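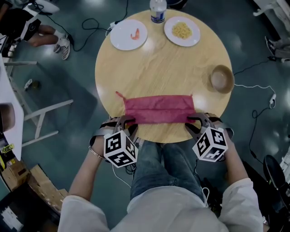 *7 min read*

## Monday, round table, pink-red cloth

Started 1:40 pm. Carrying on with the small table layouts for the Whitlock folder. The long fold is the one to settle today, then where the cloth goes once it's folded, then the food side if there's time.

On the table: the pink-red cloth, two round white plates, the tan bowl with the brown rim, a water bottle. One shrimp on the left plate, a small mound of noodles on the right plate. Bowl empty and off to the right. Plates on the far side so the near half is free for the cloth.

### Cloth

This is the Mokomum cloth, the one we've had since March. Dry weight on the kitchen scale 189 g. I weighed it again after last week's wash while it still felt dry to the hand and got 206 g, so it was holding water and I hung it back up. Worth doing each time. A cloth with that much water left in it folds flatter and looks better than it should, and then the next person can't match it.

Ironing: one pass on each side, no steam. I left the old creases alone on purpose for the first few folds to see how much they pull. They pull a lot. The cloth wants to go back to whatever it was last. Ironed it again before fold 5 and the notes after that are the ones to use.

### The long fold

What I've been doing, written out so Tobias can repeat it:

1. Spread the cloth out square to where you're sitting. Smooth from the middle out.
2. Take the two near corners and bring them up to the far edge. Match the corners first and let the edge follow.
3. Run the side of the hand along the fold once, lightly.
4. Bring the near edge up again the same way for the long rectangle.
5. Hold both near corners and square the whole thing up before letting go of either.

Step 5 is where most of the good and bad comes from. If one corner is released early the near edge drifts, and the rectangle ends up a slight wedge. On a square table you see it right away against the table edge. On a round one there's nothing straight to compare it to and you only notice when a plate goes down beside it.

The crease along the middle is fine. I had been trying to get rid of it and I'm going to stop. It gives a line to set things by, and with the cloth lying across the near half it's the only straight line on the table apart from the cloth's own edges.

The flap is still a problem. The upper left end leaves a small loose corner standing up. Tried so far:

- Folding from the right side first. The flap is smaller but still there.
- Pressing it down with a flat hand for a count of ten. Comes back.
- Tucking it under. Works, but leaves a lump you can feel through the cloth, and a glass set on the lump would rock.
- Turning the whole cloth over before folding. Flap moves to the other end. So it's in the cloth and has nothing to do with which hand does what.

I think that corner is cut slightly long. Laid it against the opposite corner diagonally and the hem runs past by a few threads' width at that one place. Could be one bad hem or could be all of the Mokomum cloths. The other two are in the wash bag. Check those before writing to anybody.

If it's just this one I'd restitch the corner and carry on. If it's all of them the instructions should say to put the long corner inside at step 2, so that it's trapped in the first fold and can't get out at the end. Tried this once at the end of the session and it was cleaner, one try only, don't rely on it.

### Folds log

| Fold | Ironed | Flap | Notes |
|---|---|---|---|
| 1 | old creases | yes | wedge, let go on the left early |
| 2 | old creases | yes | straight, crease off center |
| 3 | old creases | yes | started from the right |
| 4 | old creases | tucked | lump |
| 5 | fresh | yes | straight, crease centered |
| 6 | fresh | yes, other end | cloth turned over |
| 7 | fresh | yes | slow, best edges of the day |
| 8 | fresh | slight | long corner inside |

Fold 7 took a good deal longer than the others. The extra time all went into step 1. I'd like to know if someone coming to it cold would bother.

### Plates and bowl

The plates are Stanov, plain white. They sit side by side on the far side and the water bottle goes between them and a little beyond, up at the edge of the table. I'm not fond of the bottle there. It's an easy thing to knock off when reaching over from the near side, and you do have to reach over the cloth to get to it. The Whitlock drawing has it in that position, so it stays for this set, but I'd bring it in toward the middle for the next one.

The portions are small on purpose. One shrimp, near the center of its plate. The noodles in a low mound, no sauce. What I'm after is how much white shows around the food and whether the plate still reads as the left one or the right one from the near seat. With bigger helpings the two plates start to look the same and people mix up which goes where when they reset the table. With a single shrimp on one and yellow noodles on the other there's no mixing them up.

The bowl weighs 211 g empty. It has no fixed place in the drawing. I've been leaving it toward the right edge of the table, clear of the plates and the cloth. That works while it's empty. If it's going to hold the noodles later (there's a version of the layout where it does) it needs to come inward, and then it's competing with the right plate. Didn't get to it.

One thing about the pink-red against the pale tabletop: it shows every crumb and every thread. Good for us, since we can see what's been left behind. Less good for a dinner. Wiped the table between folds 4 and 5, and got a surprising amount of lint off it. Should be wiping every time.

### Layout order

Went back and forth on whether the cloth goes down first or last.

Cloth first: you have the whole table to spread it on, the fold is better, and then the plates have to be carried over it. Twice I dragged a cuff across the near edge while setting a plate and had to square it up again. Long loose sleeves are bad for this. Roll them up or wear something else.

Plates first: nothing gets dragged, but the full cloth doesn't fit in front of the plates when it's spread out. You end up folding half of it in your lap or over the edge, and the first fold is always off.

Third way, which I'll use from here: plates and bowl down and pushed well back, cloth spread as far as it goes, first fold toward you in place of away from you so it never touches the plates. Then the second fold as usual. It adds one turn. Needs writing up properly with the corners named, because "near" and "far" swap over halfway through and I lost track myself.

### Room

Cleaned the floor before starting. It's dark and glossy and shows everything. The light comes back up off it at this time of day and makes the far side of the table hard to judge, mostly the plates. Draw the blind on the next one or start earlier.

The leads on the floor could be taped closer in on the right. I had a foot near one whenever I turned on the stool. The black stool is a bit low for this table; after an hour I was lifting my shoulders to clear the edge. The taller one is in the back, bring it through.

### For Tobias

Tobias Marchetti has the table from tomorrow morning. Please:

- Repeat folds 5 through 8 with the same cloth, ironed fresh each time, no steam.
- Weigh it first. If it isn't close to 189 g, hang it up and do the plates.
- Do fold 8 at least five times. Write down the flap even if it's tiny.
- Check the corners on the two cloths in the wash bag, all four on each.
- Leave the plates where the pencil marks are. I'll rub those out when we're done with this set.
- Shrimp are in the fridge, bottom shelf, marked with tape. Noodles need making fresh, the old ones go stiff and hold the shape of the container. Drained weight I used was 112 g for the batch, and only a small part of that went on the plate.

Grastley are sending the narrower cloths at some point, no word when. If they turn up, don't open the pack until this one's finished. I don't want two widths in the same log.

### Open

- Flap: hem or fold?
- Bottle position, ask Whitlock.
- Bowl with noodles in it, where?
- Does the third way hold up with the wider plates?
- More tape. Down to the end of the roll.

Stopped 4:15. Cloth left folded on the table so the crease can set overnight, food thrown out, plates washed and put back on their marks.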